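Session 7: Packing by demonstration

Reading for this week: the Frerichs case (handed out last time), pages on the packing line only.

## The case in short

Frerichs packs household liquids for smaller brands. Until last December every mixed order was packed by hand. The firm then began moving part of the work to robot arms supplied by Prakine. The line handles 3000 bottles a shift, and 64 people work on it across the early and late shifts.

The arms are not programmed step by step. A packer does the job with a pair of hand-held grippers, the movements are recorded, and the recordings are used to train the arm. Each product needs a fresh set whenever the bottle or the box changes.

## What changed for the packers

- **Tasks.** Ten packers now spend part of the week recording. The others pack as before, or clear faults at the arms.
- **Pace.** Recording is slower than packing. A packer who is quick by hand has to relearn the job with two fingers on each side and a cable to mind.
- **Pay.** Recording was first paid at the packing rate without the piece bonus, so people lost money by doing it. This was corrected after 2 months.
- **Skill.** Mareike Wegener, the shift lead, noticed that the best recordings came from older packers, who waste few movements. None of them had been asked at the start.
- **Ownership.** The works agreement says nothing on who may reuse a recording once the packer has left. We come back to this in Session 9.

## Sitting or standing

Packing at Frerichs is standing work. Recording can be done at a table, and several people with back trouble asked for it. Wolfram Lenz (safety) reports fewer back complaints among them and more about wrists and thumbs. The grippers have to be held closed for as long as the bottle is in the air.
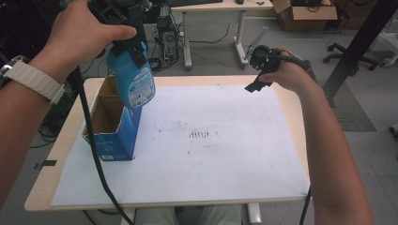 *Fig. 7.1. Bottle and box task with two hand-held grippers, the bottle held in the left one.*

## For the seminar

1. Is recording a separate job, or part of packing? Argue from the task list in the case.
2. Draft one clause on reuse of recordings. Half a page, to Annelore Sperling by Friday.
3. Compare with the Tostimer warehouse (Session 4), where outside staff did the recording.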